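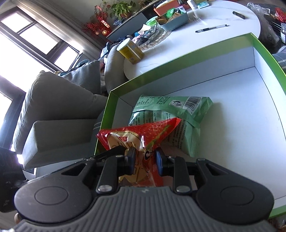 The snack collection of the Brirgate neighborhood center will stay open until the end of June, the organizers announced on May 17, 2020. Families in the Drultden district are asked to give unopened snacks, which are then packed in small boxes and carried to older residents who live alone. The packing is done at home, in ordinary living rooms, between the sofa and the table with the pen and the bowl still on it. A red bag with a cartoon character and a pale green bag can share one white tray with a green rim, and the center says that such a mix is welcome. The only condition is that every bag is closed and the date on it is still good.

Until now the center has received 1,317 bags of snacks and has delivered 313 boxes. Suqin Cao, who coordinates the work, said that the beginning was slow. "In the first days we had 40 bags, and half of them were the same kind of cracker," she said. "Then the schools wrote to the parents and my phone did not stop ringing."

Each household that helps with the packing receives a list of addresses and a set of empty boxes. Heavy things such as jars and cans should not be put on top of the bags, as chips break very easily. Cao also asks the helpers to place the bags flat and to keep the printed side up, so that the person who opens the box can read what is inside. Foods with nuts go in a separate box with a note on the lid.

Filled boxes can be brought to the side entrance of the Kälin bakery or to the library on Skuvmont Street. Both places accept them in the morning only. Persons who cannot leave the house may call the center, and a driver will come to the door. A limit of 2 boxes per resident each week remains in force.

The center still looks for drivers for the hill part of Drultden, where the bus does not go at present. Fresh fruit and homemade cakes cannot be accepted.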